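Skedero Forums > Two-Arm Builds > Faults and Repairs

Thread: Left arm dropping torque mid handover, and right arm gouging the floor print

Started by leftarmlarry, 14/10/2025

leftarmlarry
Posts: 20

Long-time reader, not much of a poster. I look after a two-arm cell in a shared workshop in Grurkmont. Both arms sit on the one aluminium rail and we run them through the Delix controller, version 2 firmware. The job is dull on purpose: pick up a small white box, hand it from left to right, put it down, repeat.

It ran fine for 2,000 cycles. Then two things started and I can't tell whether they're the same fault.

First, the left arm goes limp at the wrist part way through the handover. No error on the screen. The log shows the wrist motor dropping off the bus and coming back a moment later. By then the box is on the floor.

Second, the right arm has started going too low when it comes down for a pickup. The jaw meets the floor before the controller thinks it should. The floor is a printed sheet with leaves and flowers on it and the print has begun to flake. 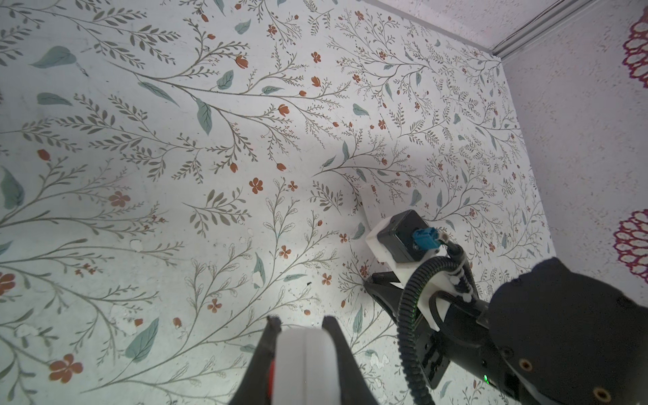
Left wrist camera, right arm down at the floor. White spots are where the print has gone.

I've swapped the left wrist motor and re-run the homing. Neither made a difference. Before I start pulling cables out, has anyone had the two together?

benchrat_59
Posts: 4,000

Yes, more or less. Power. You've got two arms on one rail, and I'll bet they're on one supply. When both are loaded the voltage sags, and the motor furthest down the chain drops out first. Put a meter across the last connector and run the handover.

Separate supplies fixed mine.

leftarmlarry

They're on separate supplies already, sorry, should have said. Same power board on the wall but a supply each.

twobolt

I wouldn't go near the power yet. Look at the cable loops. In your picture the black corrugated one makes a big curve out from the camera connector and back down across the white mount, and it's zip-tied against the arm. A loop like that gets pulled each time the wrist rolls. If the left arm is dressed the same way, you could have a plug that's working itself out a little each cycle.

Easy check: arm powered, holding a pose, e-stop within reach, wiggle the lead at the wrist with a wooden spoon or something else that isn't your fingers. Watch the log.

benchrat_59

A cable fault would show up at random. He says it's always in the handover. That's load.

twobolt

The handover is also where the wrist is rolled the furthest. It'd be at the same spot every time.

benchrat_59

Fair point, but I'd still put a meter on it. Costs nothing.

mudguard

Different subject. Why does the cell keep running after a motor drops off the bus? That's the bit I'd worry about. A limp wrist holding a small box is no big drama. A limp shoulder lets the whole arm fall, and if someone has a hand in there picking up the box, it's going to hurt.

On Delix you can set a lost motor to stop everything on the rail. It's under bus faults and it is off by default in version 2. Turn it on before you do any more testing, please.

leftarmlarry

Didn't know that was there. It was off. It's on now, and a lost motor stops both arms with the brakes I've got.

And yes, people have been reaching in for the box. The rule as of this morning is e-stop first, then reach. I've put it on a card by the cell.

cordwainer

Not everyone agrees with stopping both arms. We had ours set like that and the second arm stopped hard with a part half out of the first arm's gripper, and it bent a jaw. We went back to stopping the faulty arm only and letting the other back off slowly.

mudguard

A jaw is a cheap part. If you've got a guard with an interlock, do what you like. If the front is open and people reach in, everything stops. I won't budge on that one.

cordwainer

We have the interlock. I'll agree that without one you should stop the lot.

nina_cell_user

For the floor problem, have you checked whether the right arm is really low, or the sheet is high? We have the older Nina arms on a similar printed sheet. It lifted in the middle over one December when the heating was on, and the jaws started scraping. Homing was perfect the whole time. We chased it for two weeks.

Lay a straight edge across it.

leftarmlarry

Straight edge done. The sheet is flat, or near enough that I can't get paper under it. So the arm is low.

Meter done as well, for benchrat. No sag worth mentioning at the left wrist during a handover.

Then I slowed the handover right down and stepped through it. It held at this pose and dropped out a few degrees of wrist roll later. I backed it up and tried again and it dropped out at the same angle.
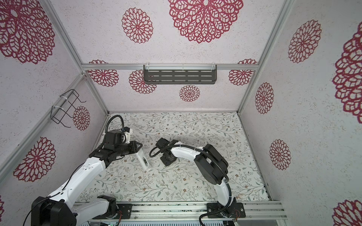 Re: Left arm dropping torque mid handover (page 2)

twobolt

Same angle every time says cable to me. The left one has that conduit looping up from the wrist and then a thin black cable along the white link. Find what holds the thin one at the wrist end. If it's tied tight, there's no slack left when the wrist rolls and it's the plug that takes the pull.

benchrat_59

No sag, then. I was wrong about the power, I'll leave it to twobolt.

leftarmlarry

Did the wiggle test with the handle of a paintbrush. Motor dropped off the bus on the second nudge. Stop-all worked, both arms stopped.

Powered down and opened the wrist. One pin in the plug had backed out of the housing. You could push it in with a fingernail and it would slide out again. The tie next to it was pulled up hard. My own work, from when I fitted the camera lead.

New plug on, tie cut off and replaced with a loose one further down the link so the wrist has some slack.

mudguard

Check the right arm for the same thing while you've got the cutters out.

leftarmlarry

Checked. Pins are all seated. I re-did one tie that was tighter than I liked.

nina_cell_user

And the low pickup?

leftarmlarry

Found that one tonight. Base bolts on the right arm. The arm sits on a black plate on the rail, and two of the bolts through the plate had loosened off. With the arm stretched out, the whole thing tipped forward a little. Homing is done with the arm folded, so it never saw the problem. Tightened with thread locker, re-homed, and the jaw now stops clear of the sheet.

So two separate faults. I spent far too long trying to make them one.

cordwainer

Bolts on a rail-mounted arm should be on a check list anyway. We do ours monthly with a torque driver and a paint line across each head, so you can see if one has turned.

benchrat_59

Monthly is overkill for a cell that small. Paint line and a look when you're passing is plenty.

cordwainer

His came loose inside 2,000 cycles and he didn't notice.

benchrat_59

He didn't have a paint line.

leftarmlarry

Paint line is on. I'll do the torque check at every 2,000 cycles and stretch it to 4,000 if nothing has moved by then.

Are people replacing the floor sheet when the print flakes, or living with it? The worn bits are bare white and our box is white as well, and I'm wondering if that's going to upset the pickup.

nina_cell_user

We patched ours with offcuts. The edges of the patches lifted and caught the jaws. Replace the whole sheet.

twobolt

I'd run it first and see. If the pickups are fine, leave it alone.

leftarmlarry

Running it overnight is off the table until I've seen a full day without a dropout. It's done 20 handovers since the new plug, with me standing there. No drops so far. Will post again once it's had a proper run.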